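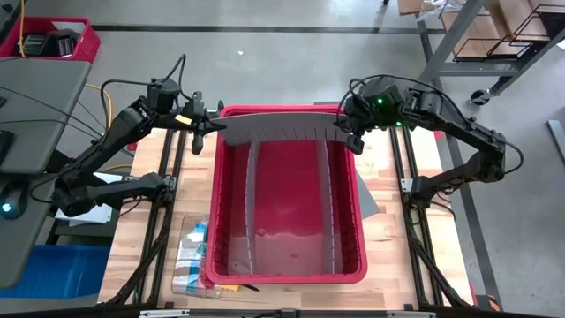
*A curved gray panel held across the top of a red storage bin.*

The town of Andau has been making things out of other things since 1839, when the first rag mill opened on the river. The mill is gone, but the habit stayed. On Jayasinghe Street there are still four shops that sell only used parts, and most of their customers live within walking distance.

Arif Haque runs the largest of them. He took over the lease 14 years ago, when the place sold bicycle wheels and not much else. Now the shelves hold drawer fronts, lamp bases, fan covers, hinges and the plastic trim that breaks first on nearly every household machine. "People come in with the broken piece in a bag," he says. "They put it on the counter and we start looking."

Prices are low. Most small parts cost less than a sandwich, and rent takes a good share of what comes in. The shop stays open on bulk sales to landlords, who buy door handles and vent covers by the box.

Storage is the hard part. A part that can't be found can't be sold, and odd shapes don't stack. Vasanthi Sheikh, who owns the shop two doors down, spent most of January sorting her back room by size instead of by maker. She bought 400 bins for the job and has filled all but 12. Long pieces still go wherever they fit – on top of cabinets, behind doors, along the stairs.

The city has offered the four owners shared space in the old Zudton warehouse, across the river. Haque likes the extra floor. Sheikh doesn't want to lose the people who stop in on their way home from the bus. The owners have until the end of the summer to give an answer, and the offer covers all four shops or none.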